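# Wall panels for small tools

A panel on the wall keeps small tools off the bench, where they get buried. Most of the work is in the planning. 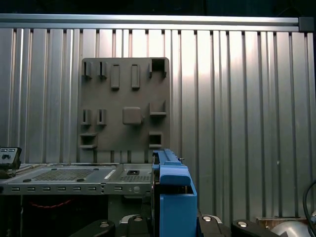
## Before you put anything up

Lay the tools out on the floor in the pattern you think you want. Leave them there for a day or two and pick them up from the floor when you need one. You will move half of them. The things you reach for most go between your elbow and your eyes. Spare blades and anything you use twice a year can go high.

Leave a finger's width between holders, more for pliers. People pack them too close and then scrape their knuckles.

## Finding something solid

In drywall, screw into studs. A strong magnet dragged slowly across the wall will stop at the drywall screws, and those line up with the stud. Drill a small test hole low down where it won't show. If you get pale dust and then nothing, move over an inch.

In block or brick, use a masonry bit and plastic anchors. Drill into the block and stay out of the mortar joints. Vacuum the dust from the hole before the anchor goes in.

On sheet metal, mark the spot with a center punch first or the bit will wander. Check what is behind it. A drop of oil on the bit helps.

## Hanging it level

Put in one top screw and leave it a half turn loose. Set the level on the top edge, swing the panel until the bubble centers, then mark the other holes through the panel. Take it down to drill. Dust behind a panel holds it off the wall and it will rattle.

## What goes where

- Screwdrivers: handle up, tip down, sorted by tip and then by length.
- Hex keys: keep metric and inch sets on opposite sides.
- Pencils and markers: an open pocket is fine. Store markers tip down.
- Tape measure: by the door. It leaves the shop more than anything else.
- Chisels: cover the edges. Erasto Mabula uses short pieces of old garden hose, slit down one side, and I have copied him.
- Glue and finishes: keep these in a cabinet.

## Upkeep

Wipe the panel down in August, when the shop is dusty and the doors are open anyway. Tighten the screws at the same time. If a holder has been empty since the last wipe-down, take it off and use the space for something that is still lying on the bench.

For labels, paint marker on masking tape lasts long enough, and it peels off when you change your mind.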